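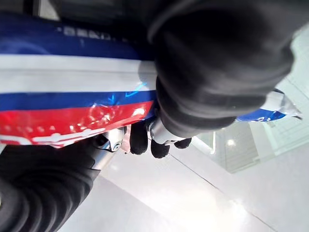
Stop Blaming the Person Who Clicked

Every company I have worked with has a story about the employee who clicked the link. The story gets told at training sessions and over lunch, usually with a little laugh. The link is in an email about a late invoice or a missed delivery. The employee types a password into a page that looks right, and by the next morning somebody else is reading the company's mail.

I think the story is told badly. It puts the weight on the one person in the building who had the least power to prevent it, and it lets everyone who set up the systems off the hook.

I spent most of my working life on help desks and later on security for small and mid-sized firms. The last of these was Catcombe, where we ran fake phishing tests on the staff. The idea is well known. You write an email that looks like a real scam, send it to everyone, and record who falls for it. Those who click get a short video and a quiz. Those who click again get a talk with their manager.

I wrote a lot of those emails and got good at it. If I wanted a high click rate, I wrote about vacation days or a change to the parking rules. If I wanted a low one before a board meeting, I wrote something clumsy about a prize. The number on the slide measured my writing more than it measured anything about the staff. I told my manager this in June of my second year, and he said the board liked to see a number.

Chukwuemeka Amadi worked in accounts payable and failed three of my tests. He opened attachments from strangers all day long because opening attachments from strangers was his job. Vendors he had never met sent him invoices, some in bad English, some from free mail accounts, some marked urgent. Our training told him to be suspicious of exactly those things. If he had followed it to the letter, no supplier would have been paid.

He asked me once what he should do differently. I gave him the usual list: hover over the link, check the sender's address, look for spelling mistakes. He pointed out that our own payroll provider sent its notices from an address that had nothing to do with its name, with a link that went through two other sites before it landed. I had no good answer. I still don't.
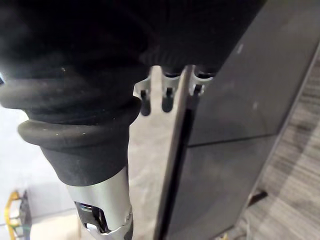 Filed under: Passwords and Accounts

The spelling advice is the part I would drop first. Scam emails used to be full of errors, and looking for them was a decent filter. Today anyone can produce a clean, polite message in any language in a few seconds. Telling people to look for bad grammar now teaches them to trust good grammar, and that makes things worse.

Checking the sender is a little better, but not by much. A stolen account sends mail from the correct address. Many of the worst cases I saw began with a real message from a real business partner whose mailbox had already been taken over. The thief simply replied inside an existing conversation. There was nothing to spot.

What works is dull and mostly happens out of sight. Give people a way to sign in that can't be handed over to a fake page. Passkeys and hardware keys do this. The key checks the address of the site for the user, and if the address is wrong, it does nothing. A person can be tired, rushed or completely fooled and still not give the password away, because there is no password to give.

At Catcombe we bought 20 keys as a trial and gave them to the finance team and the two people who could change bank details. Setting them up took an afternoon. Leokadia Adamczyk, who ran that team, complained for a week that hers stuck out of the laptop and caught on her bag. After that I heard nothing more about it. My fake sign-in pages stopped collecting anything from that group. They still clicked now and then, and it no longer mattered very much.

The second thing is to limit what one account can reach. In too many offices the receptionist's login can open every shared folder going back to the founding of the firm. When that login is stolen, the thief gets all of it. I have seen a drive with payroll files, passport scans and the owner's divorce papers, all open to anyone with a company account.

The third is a rule about money. Any change to a supplier's bank details gets confirmed by phone, using a number already on file and never the one in the email. It costs nothing. It also has to apply to the boss, who will usually be the first to want an exception.

I know the argument on the other side. Mircea Văduva, who sold training packages to us for years and whom I like, says that technology always leaves gaps and that an alert employee is the last line of defense. He is right that there are gaps. I also agree that staff should know how to report something odd, and that a short session for new people is worth an hour. My objection is to the order. Most firms I know bought the training before they did anything else, and several of them never got to the rest.

Part of this is price. Training looks cheap. One small firm I advised was paying 3000 dollars a year for a package of videos, and had turned down keys for the whole office at 1000 dollars because that was "hardware" and came out of a different budget. The owner could see that this made no sense. He still renewed the videos, since his insurer's form had a box for them.
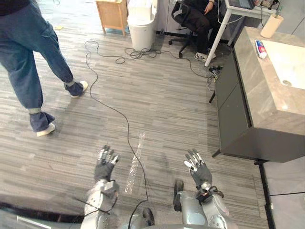 Walking through on the gray striped carpet.

The other part is shame, and I think it does the most damage. People who expect to be blamed don't report. In the worst case I handled, the employee knew within 10 minutes that she had typed her password into the wrong page. She told me so afterward. She waited until the next day to say anything because she had already failed a test that spring and had been warned about a third strike. In those hours the thief set up a forwarding rule and copied a mailbox. Had she called right away, we could have reset the account before lunch and that would have been that.

I stopped sending the results to managers after that. I kept a count of how many people reported the test emails and how fast, and I thanked those who did, including those who had clicked first. Reports went up. Some of them were for perfectly good newsletters, and I thanked people for those too.

If you run a small office and have money for one thing this year, buy the keys. Start with the people who handle payments and whoever has the administrator account. Turn off the old sign-in methods once the keys are working, or the thief will just use those. Keep two spare keys in a locked drawer. Then write down a phone number people can call when they think they have made a mistake, and make sure the person who answers it is polite.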